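**FOR RELEASE: AUGUST**

# Kestwood to publish "The Salt Clerk," first Inspector Krūmiņa mystery by Austra Petrauskas
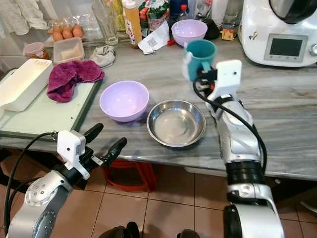 Kestwood is very pleased to announce it has bought *The Salt Clerk*, a debut crime novel by Austra Petrauskas, plus a sequel. 2-book deal. World English rights. Editor is Kristaps Paulauskas, who read the manuscript overnight and made his offer before lunch.

**The book**

The port town of Drasum, late winter. Harbor half frozen, ferries running when they feel like it. A customs clerk is found sitting at his desk in the old salt warehouse, coat buttoned, pen in hand, dead. The door is bolted from inside. The ledger in front of him has been filled in through the end of the following week.

Inspector Ilze Krūmiņa has been sent to Drasum to get her out of the way. She argued with the wrong magistrate in the capital and now she has a cold room over a bakery, a sergeant who would rather be fishing, and a case the harbor office wants closed as an accident. Then the first of the ledger's future entries comes true. A ship called the Clirnero docks at the exact hour the dead man wrote down, carrying exactly the cargo he listed, and one passenger who isn't on any list at all.

Krūmiņa has the rest of the week to work out who gave the clerk his information. The last line in the ledger is her own name.

It's a locked room story, and a fair one. All the clues are on the page. Readers who like to guess should pay attention to the tide tables.

**From the editor**

"I started it at 11 at night, which was a mistake," said Paulauskas. "I got to the second ledger entry and knew I wasn't going to bed. Krūmiņa is rude and tired and very funny and she is nearly always a page ahead of you. I've wanted a detective like this on the list for years. The sergeant is a treat too. There's a scene with the two of them stuck on a sandbar, arguing about soup, and it has the most important clue in the book in it. I missed it completly."

**From the author**

"I grew up reading my grandmother's mysteries, the ones with the covers falling off," said Petrauskas. "She used to tear out the last chapter and make me write down my solution before she'd hand it over. I was wrong every time. So this is partly revenge.

"Drasum is made up, but the weather isn't. I worked two winters in a shipping office and most of the job was waiting for boats and writing down times. You start to think, what if somebody wrote the times down first?"

**Early copies**

146 bound proofs are going out to booksellers, librarians and reviewers. That's the whole run, we won't be printing more, so please ask early. Proofs are uncorrected. The map of the harbor is missing from the proof and will be in the finished book, along with the cast list. Please check all quotes against the final text before you print them. Chapter numbering skips from 18 to 20 in the proof. Nothing is missing, it's just the numbers.

Reviewers: no spoilers past the arrival of the ship, please. We mean it about the passenger.

**Special edition**

Alongside the regular hardcover there will be a signed edition limited to 1,000 copies. Blue cloth, sprayed edges, a facsimile page from the clerk's ledger tucked in the back. Independent bookstores only. Orders through your usual Kestwood rep. Stores taking the signed edition can also request the window poster, tell your rep when ordering, we can't add it afterward.

**Book groups**

A reading guide is being put together now and will be free to download at publication. Questions are split so that groups can stop and talk before the solution and then again after. A short new Krūmiņa story, "The Bakery Stairs," is included at the back. It takes place before the novel and gives nothing away.

**What's next**

The second book is under way. Untitled still. It takes Krūmiņa inland, to a sanatorium with a broken clock and too many doctors. The sergeant comes along, complaining. Audio and translation rights for both books are handled by Kestwood's rights desk and inquries are welcome.

**About the author**

Austra Petrauskas has worked as a shipping clerk, a proofreader and a night receptionist. Her short fiction has appeared in small magazines. *The Salt Clerk* is her first novel.

**Press requests**

Proofs, interviews, author photo, cover art: contact the Kestwood publicity desk. Petrauskas is available for interviews by phone or email, mornings best. Extract available for first serial, chapters one and two, ask for Kristaps Paulauskas. Cover reveal to follow, please hold any artwork until then.

**ENDS**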